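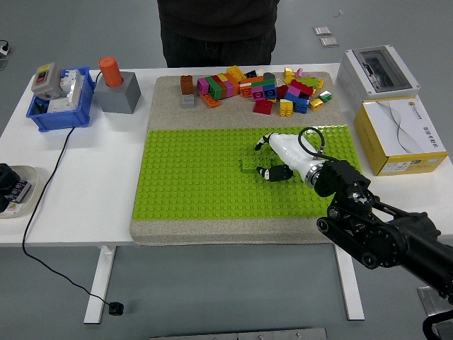
## 3.2 Material und Arbeitsfläche

Als Untersuchungsmaterial dienten handelsübliche Klemmbausteine in gemischten Farben und Formaten. Der Gesamtbestand umfasst 3758 Steine, aus denen für jede Sitzung ein kleiner Vorrat entnommen wurde. Die Arbeitsfläche besteht aus einer beige gesprenkelten Platte auf einem weißen Tisch. Ihr unterer Teil ist mit einer hellgrünen Noppenplatte belegt (Bauzone), der obere Streifen bleibt frei und nimmt den Vorrat auf (Vorratszone). Die Trennung folgt dem Vorschlag von Psarras, wonach Such- und Fügevorgänge nur dann getrennt auswertbar sind, wenn sie in räumlich unterscheidbaren Bereichen stattfinden.

Der Vorrat wurde bewusst unsortiert belassen. Eine Vorsortierung nach Farbe, wie sie im Grondance-Protokoll vorgesehen ist, verkürzt die Suchzeit, verdeckt jedoch den Einfluss der Überlagerung benachbarter Steine. Bereits verbundene Steine wurden vor Beginn nicht getrennt, sofern der Verbund höchstens 32 Noppen aufwies. Solche Verbünde gehen als eigene Kategorie in die Auswertung ein, da sie beim Greifen als ein Objekt behandelt werden, ihre Einzelteile aber weiterhin als Kandidaten für die Suche gelten.

## 3.3 Farbkontrast zwischen Stein und Grundplatte

Für die Bauzone ist der Kontrast zwischen Stein und Untergrund maßgeblich. Rote, blaue und magentafarbene Steine heben sich deutlich von der Noppenplatte ab. Grüne Steine liegen farblich so nahe am Untergrund, dass ihre Kontur vorwiegend über Schattenkanten und Seitenflächen erkennbar ist. In der Vorratszone kehrt sich das Verhältnis um: Vor dem beigen Grund sind grüne Steine gut abgrenzbar, während dort die gegenseitige Verdeckung den größeren Störeinfluss ausübt.

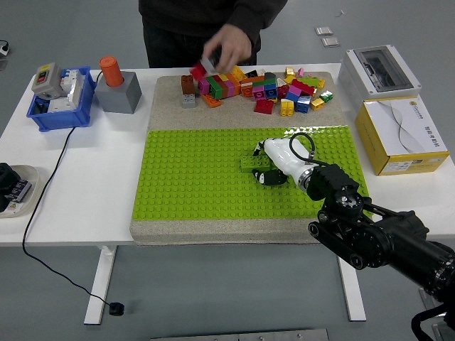 **Abb. 4:** Arbeitsfläche mit Vorratszone (beige) und Bauzone (grün). Grüner Stein auf der Noppenplatte, Griff nach einem rot-grauen Stein am linken Ende des Vorrats.

Zur Beurteilung der Kontur wurde die Skala nach Riihimäki verwendet, die ausschließlich die sichtbare Kantenlänge berücksichtigt und Farbwerte außer Acht lässt. Für die grünen Steine wurde die Bewertung von zwei Personen unabhängig vorgenommen; bei abweichendem Ergebnis ging der niedrigere Wert ein. Insgesamt liegen rund 2300 Einzelbewertungen vor, von denen 2000 auf die Bauzone entfallen. Das Ungleichgewicht ist bei der Interpretation der Zonenvergleiche in Abschnitt 4.1 zu beachten.

Mehrfarbige Steine und Verbünde wurden nach der Farbe ihrer größten sichtbaren Fläche eingeordnet.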